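Libraries Should Stop Charging Late Fees

By Lindsay Waaka
July 21, 2020

The Giltton public library took in $401 in late fees in February. I know the figure because I asked for it, and the clerk read it to me over the phone in less than a minute. That is the money the town is defending when it says fees teach people to be responsible.

I worked the front desk at a branch library for three years, in another county. The fee was 10 cents a day for books and a dollar for movies. Most people paid without a word. A few argued. The ones I remember best did neither. They saw a balance on the screen, said they would take care of it next time, and did not come back.

Giltton blocks a card once the balance reaches five dollars. Right now 268 cards are blocked, in a town with one library and no bookstore. Many of those cards belong to children, who did not drive themselves to the library and could not have driven themselves back.

The case for fees is easy to state. Other people are waiting for the book. A small charge gives you a reason to bring it in. If there is no charge, the shelves will empty out and the careful borrower will pay for the careless one.

I take the first part seriously. A person who has waited six weeks for a new novel has a right to be annoyed. But a library can handle that without a cash register. It can refuse to lend anything more until the late book is returned. It can bill for the price of a book that has been gone for two months, and cancel the bill when the book shows up. Both of these go after the book itself. A dime a day goes after whoever has the fewest dimes.

There is also the cost of collecting. Somebody prints the notices, stamps them, takes the calls and counts the drawer. At my old branch we spent part of every morning on this, and I doubt we broke even. Barnabás Vida, who ran the desk in Hundent until he retired, told me his staff used to waive half of what they billed because they were tired of the arguments. A rule that gets waived for people who complain and enforced on people who are embarrassed is a bad rule.

Hundent dropped its fees last year. Vida says the returns bin was full for a week, and one of the books in it had been out since he was hired. Some of the borrowers signed up for new cards on the spot.

Giltton's board takes up its budget next month. It should strike the fee line, clear the old balances and unblock the cards. If the missing $401 a month is a real problem, the board can ask the town for it openly, as it would for heat or a new roof.

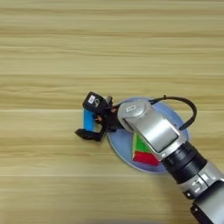
What to Do If Your Card Is Blocked

Call the desk and ask for your balance. Ask whether any of it can be waived. Returning the book first usually helps.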